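Irnosa open day -- notes on the two-handed bench
General Automation > Visits and shows

kemeys_y
Went to the October open day at Irnosa and spent most of it at the manipulation bench, so I am putting my notes up while I still have them. Others from this board were there and can correct me.

The layout was plain. White gridded table, black cloth behind, two arms with black hands, and a handful of household and toy objects. The arms were run by an operator for the first half and by the trained policy for the second. Fernanda Matos gave the talk and took questions throughout, which slowed things down but made it worth the train fare.

The task was plate clearing and plate loading with a soft toy. Soft things are a fair test. A mug gives you a rim and a handle and keeps its shape. A plush squashes under the fingers, so the width at which the hand stops tells you very little about whether you have hold of it.

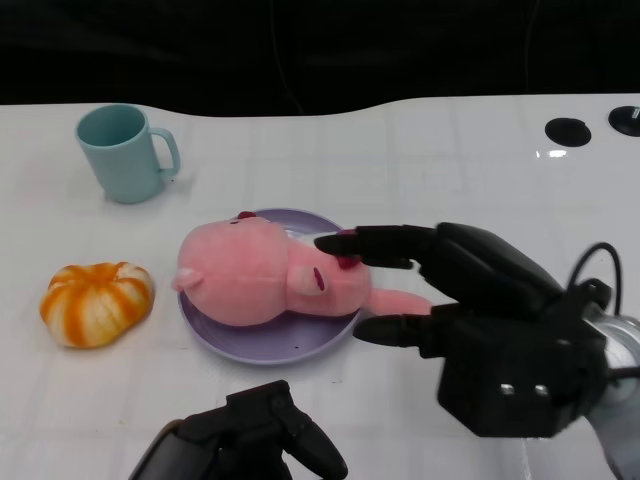

Right hand at the plush on the lavender plate, left hand waiting at the front of the table.

Each session was 3 blocks, with the objects put back by hand in between. No conveyor, no fixture, no marks on the table for where things go. Matos said the start positions are varied on purpose and that they throw out any run where the person resetting the table has leaned into view.

I asked about force sensing. The answer was that they work from motor current and the wrist cameras, with nothing in the fingertips. I have my doubts about that for anything heavier than a toy.

berwyn_e
I was there as well, at the morning session. Agree with most of this, but I think you are being generous about the policy half. Under operator control it was tidy. Under the policy it hesitated over the plate every time, and I would not put that in front of a customer. Skeltska showed a comparable job last year with one arm and a suction cup and it was a good deal quicker.

kemeys_y
Suction on plush fabric? I would like to see the leak rate. The Skeltska job was boxed goods as far as I remember.

berwyn_e
Mixed goods, some bagged. Fair point on the fabric.

halaah
Afternoon session here. The hesitation is real, but the cause was explained after you left, Berwyn. The policy puts out a short run of moves, carries it out, then looks again, and on that day the second look was set long. They had turned the speed down for the public as well. You can argue about whether an open day should be run at reduced speed, but it is not a fault in the method.

What interested me more was the wrist view, which they had up on a side monitor. From the head camera the hand hides a good part of the object as soon as it closes. From the wrist you keep the object and the fingertips in view together, though it comes in turned on its side and the other arm wanders in and out. 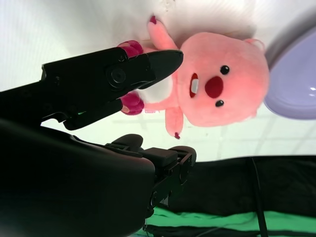

They do not correct the rotation before training, by the way. I asked. The view is fixed relative to the hand, so the model learns it as it stands, and turning it upright would only help the people watching. The side monitor had a button for that and it was left off all afternoon.

On the current sensing I am with Ynyr. It will do for light objects with a lot of give. I would not trust it with a full mug.

lbenavides
Did anyone get figures? I had to miss it, and the Irnosa page has nothing beyond the parking directions.

kemeys_y
A few, all from the talk, none of them checked by me:
Demonstrations used for this task: 600
Operators who recorded them: 7
Object sets in rotation: 6
They would not give a success rate. Matos said it depends too much on where the object starts, and that she would sooner publish it with the full table of start positions -- I took that as reasonable, Berwyn audibly did not.

berwyn_e
I did not, and I still don't. If you have 600 demonstrations you have a held-out set, and if you have a held-out set you have a number. Give the number and then give the caveats.

halaah
A number from a held-out set of demonstrations tells you how well the model copies the operators. It does not tell you how often the toy ends up where it should. Those need separate trials.

kemeys_y
Coming back to the grasp itself. With the toy on its back the fingers went either side of the body, just past the head, and the plate was left clear. Closing over the belly lets the fabric bunch. Closing nearer the head gives you a firmer section to stop against. Whether the model has picked that up or is just repeating a habit of the operators I can't say.
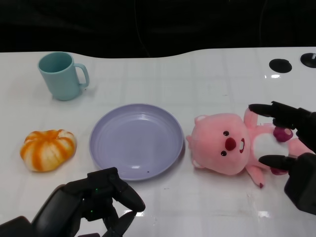
Latrice Benavides again: my money is on operator habit. We trialled the Longo kit at work with Clerkora doing the recording, and every operator had a favourite place to grab. The model copied whoever had recorded the most. With seven of them I would want to see the split per person before reading anything into where the fingers go.

halaah
That is a good question and I don't think it was asked. I have Matos's card and will email her.

berwyn_e
Ask for the success rate while you are at it.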